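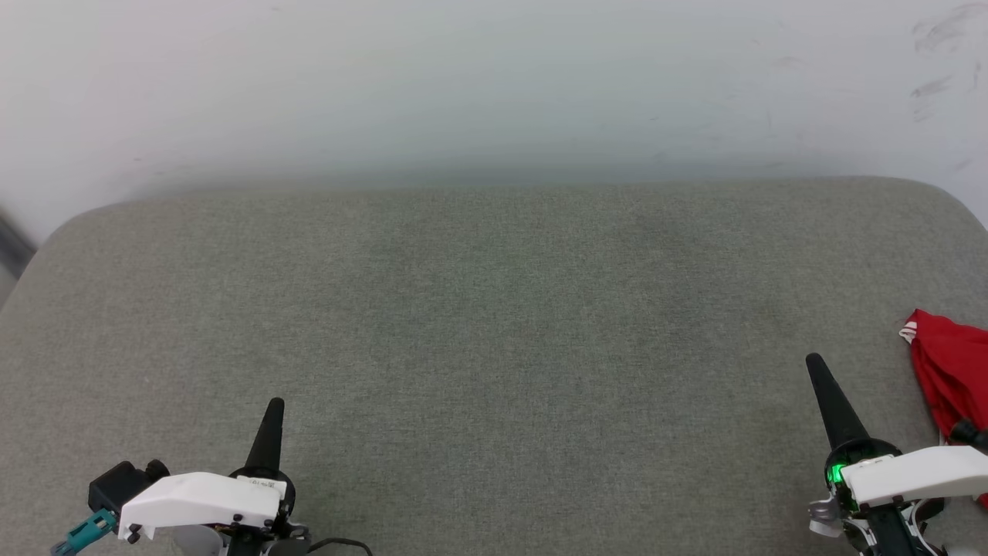 Gray cushion top against a white wall

Small shop license and the monthly stock count -- how do you all handle it?
Posted by Flurina Brunner, Sep 12, 2021

Hi everyone, I hope this is the right section. My brother-in-law and I run a little licensed cannabis store in Hudmont, just the two of us and one part-timer on the busy evenings. We opened in March and so far it has gone better than I dared hope (our regulars are lovely people, many of them retired, and they do like to chat!).

My trouble is the reconciliation. At the end of the month I count what is in the back room and compare it with what the tracking software says we should have, and the two never quite agree. Last time we were short by 11 grams of loose flower, all of it from the big jars we weigh out of at the counter. The sealed packages match perfectly every single time. I don't believe anyone is taking it. I've checked the sales against the register tape twice, and I even stayed late one night and went through the waste log line by line.

Is this the sort of thing an inspector would write us up for? And is there a better way to keep the jars straight without closing the store for half a day? We carry 26 products now, and I would like to add more before the holidays, but not until I can trust my own numbers. Thank you so much in advance, and sorry for going on.

Gebhard Eberhard

Welcome, Flurina, and please don't lose sleep over this just yet. I managed a store in Cesach for five years before I moved over to the growing side, and I don't think I ever had a month where the loose jars came out perfect. Flower dries out. You open a jar over and over through the day, a little moisture leaves each time, and by the end of the month it weighs less than when you signed for it. Then there's the crumb and dust in the bottom, and the budtender who gives a hair over because the customer is watching the scale -- I was guilty of that one myself.

What helped us was weighing each open jar at closing and writing the number down next to the day's sales. It took around ten minutes once we got used to it. When you do it daily you see right away whether the loss is a slow drift, spread over all the jars, or a sudden drop in one of them. A slow drift you can explain. A sudden drop you need to look into the next morning while everyone still remembers the shift.

As for the inspector, every licensing office has its own rule on how much variance you may adjust and how soon it must be reported, so call yours and ask them to point you to it in writing. Ours was friendlier on the phone than I expected. And have your scale checked if you haven't since you opened. Good luck with the store!

Hubert Wieser

just sell prepacked. problem solved

Rupert Lanz

Hubert is a bit short about it but we did go that way at our place, all except two jars. It costs more per gram, and some of the old customers grumbled because they like to smell before they buy. My count went from a whole morning down to 65 minutes, though, and I get home for lunch. One more thing, Flurina: don't make an adjustment in the software until you've written down the reason for it somewhere. I fixed a few entries early on to make the totals match and later couldn't remember why, and that was a very uncomfortable afternoon with the auditor.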